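Washing Horse Kit at Home Without Wrecking the Machine
Tue 26 September

Anyone who plays a sport on horseback, or lives with someone who does, knows the smell. It comes in on the saddle pads, moves through the hall by teatime and is in the butter by Thursday. Here is how we deal with it at our house, after 5 seasons of mounted games at Hjaltested and one very expensive visit from a plumber.

Hair first, water second. Hang the pad over a fence or a gate and go at it with a stiff brush, then a rubber curry comb, then a damp rubber glove. Most of the hair will come off on the glove. The rest will be in your tea, but that can't be helped.

Don't put a pad in the drum loose. An old duvet cover with the buttons done up catches what the brush missed. Empty it outdoors and downwind of the neighbours.

Wash at 30 degrees with half the powder you think you need. No softener, ever. It coats the fibres and the pad stops soaking up sweat, so the horse slides about underneath you and you blame the horse. Run 2 rinses, then an empty hot wash before anyone's school shirts go in. My plumber, Orestis Petridis, fished a wad of chestnut hair out of our pump and laid it on the floor like a dead ferret. The bill was 398, and he wouldn't let me keep the wad.

Breeches go in inside out, zip up. If they have leather knee patches, wash them cold and pull the patches flat while damp. Left to themselves they dry like crisps.

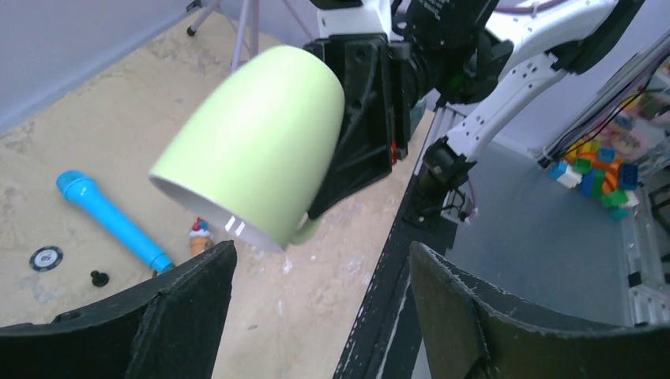
Team shirts are another matter. Grass stains want a dab of washing-up liquid and an hour's patience; mud wants to be left alone until it is bone dry, then brushed. Rubbing wet mud into a white shirt gives you a beige shirt, and half the Trukholm side now play in beige.

Boots: newspaper inside, changed before bed, well away from the radiator. Wipe them with a barely damp sponge and leave the saddle soap until they are dry. Girths can follow the pads, but tie the buckles up in an old sock or the whole street will hear them going round.

Helmets do not go in the machine. Somebody at the club tried it in October — I name no names, he knows — and had to buy a new one. Take out the liner if it unclips, wash that by hand, and let it dry somewhere the dog can't reach.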